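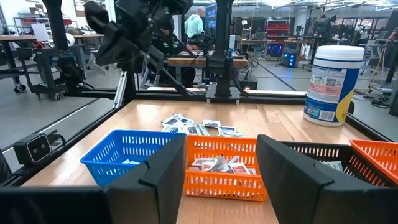 Packets and baskets on the bench in our Sandley workshop.

About Nukaneo

We make a two-armed sorting bench called the Jandow, and we love talking about it, so get comfortable! Nukaneo began with one kitchen table, one secondhand arm and a big bag of mixed seed packets that needed putting in order. The arm dropped most of them. We were hooked anyway.

Today we work out of a big, bright workshop in Sandley, where we build the benches, test them and teach people how to use them. There are 38 Jandow benches out in the world now, mostly in small packing rooms, community colleges and repair shops (plus one in a button museum, which made our year).

What the Jandow does

The Jandow picks up small, flat, awkward things and puts them in the right basket. Cards, sachets, sample packets, labels. Thin items that lie on top of one another are hard for a gripper, and that's the part we enjoy most. You show the arms what goes where by guiding them through it yourself, and 200 short demonstrations are plenty for a first try at a new item. You don't need to write any code, though you can if you like that sort of thing.

Each kit comes with two arms, the metal frame, a wooden top, the cameras and a starter set of baskets. We use ordinary plastic baskets in bright colors and so can you. Two people can put the whole thing together in 4 hours with the tools in the box.
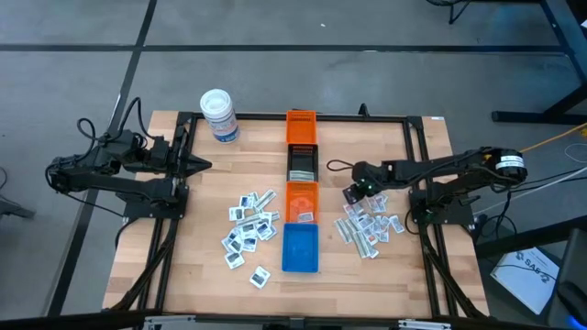
We also want people to know where the limits are before they buy. The Jandow is slower than a quick pair of hands. It doesn't like very shiny wrappers under strong lights, and it won't lift anything much heavier than a full mug. If your job needs speed above all, we'll say so on the phone and point you to something else.

The Brandes gripper

Our newest part is the Brandes, a two-fingered gripper with slim, angled tips for getting under an edge. It fits every bench we've ever sold, including the very first ones. In our March trials we gave it a mixed heap of 83 packets, let it run, and then stood there cheering like it was a ball game. The fingers come off with one screw, so you can swap in your own shapes. Customers have sent us some wonderful ones, and we keep a drawer of them by the front door.
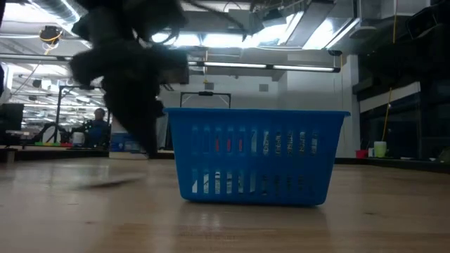 Come and see us

The workshop is open to visitors most afternoons from 2 p.m. Bring a bag of whatever you'd like sorted, the messier the better, and we'll set up a bench and let you teach it yourself. Classes and school clubs are welcome too (please write ahead so we can clear some space). Parking is behind the building, next to the loading door.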